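Podcast feed shows old episodes as new

Stasemow
I moved our show to a new host in February. Apps now list all 78 episodes as unplayed. The feed URL redirects fine.

Kaijage
Your GUIDs changed. Export the old feed and paste the original values back in. 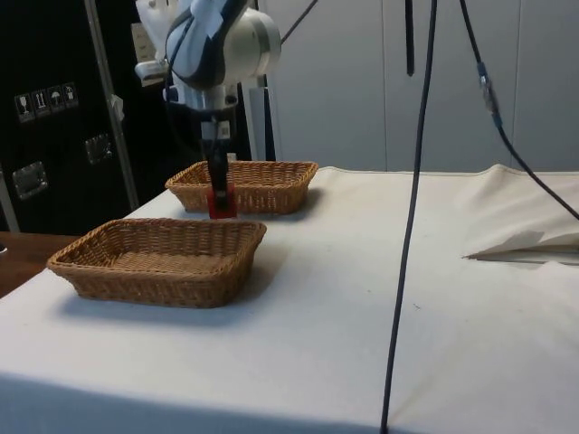

Does the redirect need to stay up after that?

Keep it for at least four weeks - longer if the old host allows it.

Jelis
Same thing here with 100 episodes. Never fixed it, listeners got over it.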